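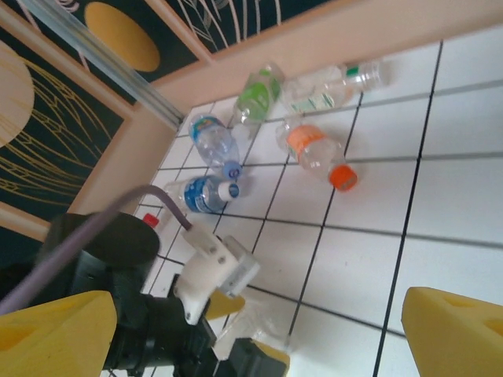
La botella de agua de plástico: cuerpo, etiqueta y tapón

El envase de agua de un solo uso parece un objeto resuelto. Cuerpo transparente, etiqueta envolvente, tapón de rosca. Basta, sin embargo, tumbar varias marcas sobre la misma mesa de azulejos para comprobar que la uniformidad se limita al cuerpo. Las etiquetas van del verde vivo al azul oscuro, pasando por el naranja, y los tapones siguen a veces el color de la etiqueta y a veces no: naranja con naranja, azul con azul, pero también blanco con azul oscuro.

La correspondencia cromática tiene un coste. El tapón se compra aparte, se almacena aparte y se tiñe en la masa. Una embotelladora que trabaja con varias referencias puede unificarlo en blanco y reducir existencias, o reservar un color por gama para que el personal de línea detecte un cambio mal ejecutado. Dandport, envasadora de tamaño medio, sigue el segundo criterio desde que amplió su planta. Wurnix, que fabrica para terceros, emplea tapón blanco salvo petición expresa del cliente.

El cuerpo

La mayoría de las botellas de agua sin gas se soplan en PET a partir de una preforma. El gramaje ha bajado de forma sostenida, con una consecuencia conocida por cualquier usuario: la botella abierta cede al agarrarla. Los anillos y nervaduras compensan parte de esa pérdida de rigidez y, de paso, ofrecen apoyo a los dedos.

En posición horizontal el comportamiento cambia. Un cuerpo cilíndrico rueda con una inclinación mínima de la superficie. Una junta de azulejo suficientemente rehundida puede frenar un envase ligero; un canto perimetral elevado, como el marco de una mesa alicatada, lo retiene con más seguridad. Para el almacenaje doméstico en horizontal conviene alternar base y tapón, de modo que los cuellos ocupen los huecos que dejan los cuerpos.

La etiqueta

Predominan dos sistemas: la banda de película plástica encolada en los extremos y la funda retráctil. La primera se retira con facilidad y cubre solo la zona central. La segunda admite más superficie impresa, pero complica la clasificación si tapa buena parte del envase. Assefa, estudio dedicado al diseño de envases, recomienda a sus clientes bandas estrechas y tintas que se desprendan en el lavado.

El tapón

La altura del tapón se ha reducido a la par que la del cuello. El ahorro por unidad es pequeño; en un lote de 1000 botellas ya se puede pesar en una báscula corriente. A cambio, el tapón bajo ofrece menos superficie de agarre, y el estriado lateral adquiere más importancia. Ludari, proveedor de cierres, mantiene 14 colores en catálogo y sirve los restantes por encargo, con un mínimo de 2 palés.

Para el reciclaje, el procedimiento es breve: vaciar, aplastar en sentido longitudinal y volver a enroscar el tapón. La diferencia de densidad entre el PET del cuerpo y la poliolefina del cierre permite separarlos en planta por flotación.

Artículos relacionados
Mesas alicatadas: juntas, cantos y mantenimiento
Vidrio retornable en hostelería: el peso como límite
Qué indica el número del triángulo
Garrafas de gran formato: asas y vertido

Contacto | Publicidad | Aviso legal | © Todos los derechos reservados | Volver arriba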